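Saturday, March 13, 2021. Grippers, bay 5

Came in with toast in one hand and the Fernbridge pads in my coat pocket, so forgive the crumbs on the log sheet. Plan for the day was to settle whether the Fernbridge fingers or the old Pesonen ones go on the handheld pair for the June runs. The job is the bin: press the button, lid up, tuck the bag back under the rim, and pick up the blister pack off the table if there's any patience left over.

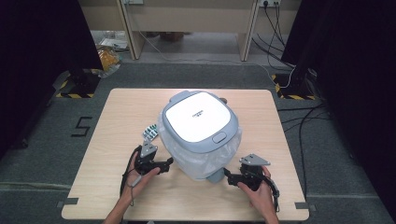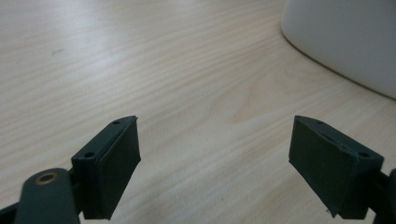

Leonor Leitão thinks I'm fussing over the pads when the trouble is in the linkage. Her note in the margin of my last sheet says to check the pivots for play before blaming any rubber, and to stop swapping both sides at once (fair!). She'd also like the cable tied further back, as she keeps catching it with her wrist.

So, pivots first. Left one is lovely, no play I can feel. Right one has a tiny bit of wobble if I hold the finger and waggle it, which might explain why the jaw opening reads 824 on the left and 232 on the right at what I'd swear is the same squeeze. Or I've mixed up the zero again, I did that on the Cladham unit and lost a whole afternoon to it. Re-zeroed both, wrote it on tape this time.

Pesonen fingers: fine on the bag, they pinch the plastic and hang on. Hopeless on the blister pack, the ends are too thick to get under the foil and I just push it round the table like a curling stone. Fernbridge: got under the pack on the second go, but the bag slides out if I pull at any sort of angle. Bother.

Encoder counts at full close, for whoever wants them: 1,494 Pesonen, 1,634 Fernbridge. That's a bigger gap than I expected from pads alone, so maybe Leonor has a point.

Still to do: new bushing for the right side, ask Aatos if the Rivetti controller can log both hands on one clock, try one pad of each sort (Fernbridge left, Pesonen right). Screws are in the blue tub, please put them back in it.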